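Workshop > Shared Room > Checklists > Cords, Tubing and Rope

Reading time: 4 minutes

Coil and Cord Check, with comments
Kept by Shalini Solanki for the Bellamy makers' room

Hello all, and thank you for picking up the coiling table this month. I know it looks like the dullest job on the April list, but I have a real soft spot for it, and once you get into the swing of it the time goes by very pleasantly (bring tea, but leave it on the windowsill, please). Work through the items in order, write OK or a comment beside each one, and sign at the bottom. My own comments from the last round are left in so you can see the sort of thing I like to know.

Tubing, cable and rope all get handled the same way, up off the table and with both hands. 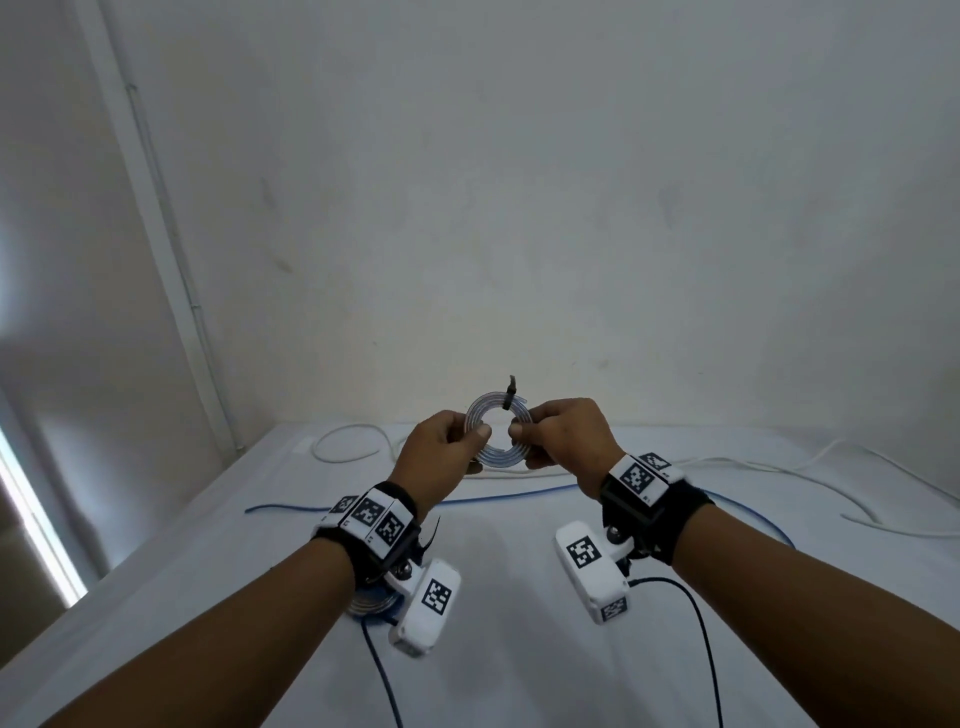
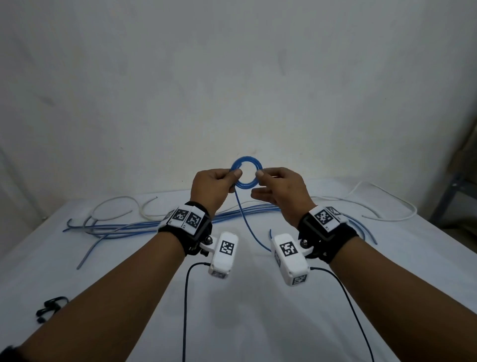
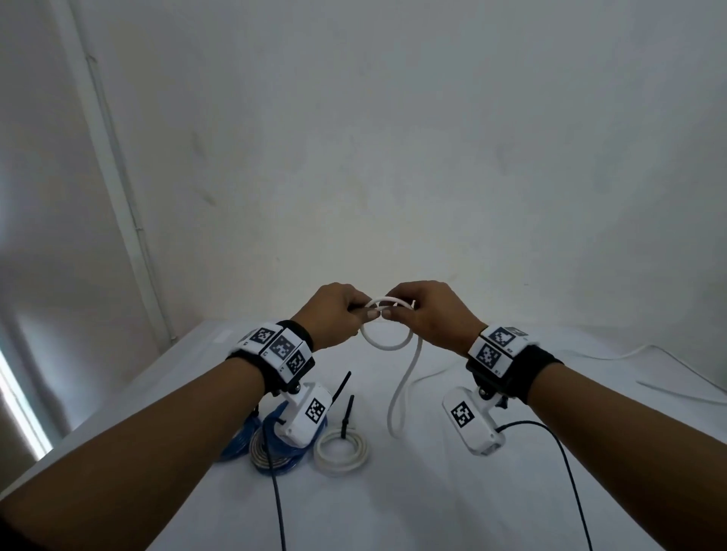 1. THE TABLE

[OK] White cloth is on and lying flat, no pins or staples left in it.
[OK] Nothing hanging over the side where a knee could catch it.
[See comment] Enough room to lay out a long piece.
Comment: Just about. If you are doing the blue cable, please move everything else to one end first, or you will be picking strands apart until supper. I speak from experience!

2. CLEAR TUBING

[OK] Turn the coil slowly through your fingers and feel for flat spots, nicks and sticky patches.
[OK] Loops sit together without being squashed. Tubing that has been pinched keeps the pinch, and then it goes in the scrap bin.
[See comment] Zip tie is snug and the tail is trimmed.
Comment: We have two minds on this in the room. I like the tail snipped flush and the end felt with a fingertip, as a badly cut one will scratch you like a cat. Muthu Mathew prefers it left long so he can find the coil by it in the drawer. Either will pass, but a half-cut sharp one won't.

3. BLUE CABLE

[OK] Plugs and sockets not cracked, no bare wire at either end.
[OK] No cuts or soft places in the jacket along the whole length.
[See comment] Coiled in easy turns, with no twist fighting back.
Comment: Keep the coil small enough for the drawer but please don't strangle it. If a strand drops out of the bottom while you're winding, let it hang and untwist itself for a moment, then bring it up and carry on. Check that it is unplugged before you start, even if somebody tells you it is.

4. WHITE ROPE

[OK] No fuzzing, glazing or stiff lengths.
[OK] Ends sealed.
[See comment] No old knots left in.
Comment: Found one pulled very tight near an end, and it took me 8 minutes and a good deal of muttering to get it out. Work a knot loose with your thumbs and don't go at it with the scissors. If you are practicing a new one, lovely, but undo it before the rope goes away.

5. PUTTING AWAY

[OK] Tubing in the Jurkex drawers, cable on the pegs, rope in bin 458.
[OK] Scrap bin emptied if it is more than half full.
[Not done] Labels on the pegs.
Comment: I ran out of tape. Kiran Rawat has promised me a new roll, so whoever is on next could finish the last four pegs, and I'd be very grateful.

Checked by: S. Solanki
Next check: Girish Joshi

Comments (3)

Narendra Rastogi
Can we add a line about hook-and-loop straps for the blue cable? I find them much kinder than zip ties, and you can use them again.

Shalini Solanki
Good thought, Narendra, I'll put it in under item 3. I have a few spare at home and will drop them in the top drawer.

Girish Joshi
Happy to take the next one. Is bin 458 the tall one by the door or the one under the sink? I looked in both and found rope in neither.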